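Open day at the Saltham toy and game workshop
28 April 2018 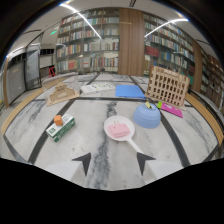

The Saltham workshop opens to visitors twice a year, in spring and again in August. I went to the spring day to see how a small game maker tests its ideas before anything goes to the printer. The building is a former seed store behind the rail yard, and the entrance is on the side facing the river. The first room on the ground floor has the design tables. The one I spent the most time at has a marble top with black stripes set into it and a light wood edge, and it was covered with parts from different projects. A tall wooden lattice stood on it near a light blue bowl turned upside down, and on the left was a brown cardboard cutout in the shape of a building front with a stepped top. The cutout is from Juška, a street-building game that has been in development for two years. The fronts are cut by hand at this stage and changed after each test evening.

Visitors were let in by the half hour. Admission was free but you had to sign up on the website, and my slot was the second one of the morning. The tour takes an hour if you stay with the guide. You can also walk around by yourself as long as you keep out of the cutting room when the red light is on.

After the design tables we went through to the cutting room. There is one large press and a smaller one for cards. The large press was running a set of boards for Plundarex, which is the workshop's best-known game. A full run is 2448 copies, packed 96 to a pallet. Boards come off the press in sheets and are folded and glued on the long bench by the window. The glue smell is strong and the room is loud. Ear protection is handed out at the door.

Upstairs is the archive, with 375 boxed games on open shelves. Most were made here, and the rest came from Florkis, a company that closed and left its stock and drawings to the workshop. The Florkis boxes have held up well. I would have liked more labels on the older shelves, as several games had only a number. You may take boxes down and open them on the reading table, but they have to be back by four.

The last stop is the play room next to the coffee counter. Finished games are set out and you can join any table with a free seat. I played one round of Plundarex and lost. Soup and sandwiches were sold at the counter, cash only.

Parking behind the building fills up early. There is a bus stop on the main road and the walk from there is flat. Strollers can stay downstairs, as the archive is reached by stairs only. Sign-up for the August day will be on the workshop's website.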